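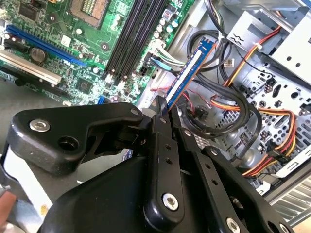 Memory module and open case at the Alcombe Road workshop. All four slots on the motherboard are empty.

Memory and processors: what we are doing with the desktops

11/26/25

The desktop computers from the Urden office clearance are now being sorted in the back workshop. They came to us in September and have been on the racking since then while the laptop orders were finished. Each one is opened, stripped of its memory and drive, cleaned out and put back together with parts that have been checked.

Memory is the slowest part of the job. The desktops were bought at different times and upgraded by different people, so two cases that look the same from outside can hold quite different modules. Some have a matched pair, some have one large module and one small one, and a few came with no memory at all. We read the label on every stick before it goes anywhere. Labels that have been rubbed or written over mean a trip to the test bench, where the module is identified by starting a machine with it.

When a module goes back in, the notch in its lower edge has to line up with the ridge in the slot. If it doesn't, turn the module round and look again. Open the clips first, keep the stick upright and press evenly on both ends until the clips close. If one end sits higher than the other, take it out and start again. Most of the "dead" desktops we were given last year had a module that was only half in.

Please move the cables before you start. In the larger cases the power leads hang over the slots, and it is easy to trap one under the memory or pull it loose from the drive. A loop of soft tie round the bundle is enough. The ties are in the tin by the sink, and they go back in the tin afterwards.

Parts waiting to be fitted are kept on a small board next to the case. We used to lay them on anti-static bags, which slid about and ended up on the floor. The board is grey and 3D-printed, with slot holders that take memory modules on edge and a square frame for a processor.

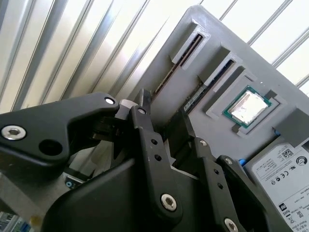 Drives are handled separately. Any hard disk that comes out of a donated computer is put on the wiping list, even if the giver has told us that it has been wiped already. A drive with its label missing is treated as unwiped. Once it has been done it gets a green dot and a line in the drive book, and only then may it be used again. Drives that fail the wipe are drilled and sent off with the metal.

Processors are left in place unless there is a fault. Where one does have to come out, it goes straight into a frame with the metal side up, and the pins in the empty socket are covered. Bent pins are very hard to put right and we don't have the tools for it. Old thermal paste is removed with a lint-free cloth and the cleaner in the brown bottle. Kitchen roll leaves fibres behind, so please stop using it.

The first 20 finished desktops will go to the Trarkilov learning centre, which has asked for plain machines with a wired keyboard and mouse. The rest will be offered to households on the Mellor list. Testing takes around 20 minutes for each computer if nothing is wrong with it, and the sheet should be taped to the side of the case with all six boxes filled in. A sheet with a gap in it means the test is done again.

We spent £2,637 on parts in the last financial year, mostly on solid-state drives and power supplies. Very little of it was on memory, and we would like to keep it that way. If you have spare desktop modules at home, bring them in a bag or wrapped in paper with a note of what they came out of. Laptop memory is welcome too, but keep it in a separate bag. We can't take printers, tube monitors or loose batteries.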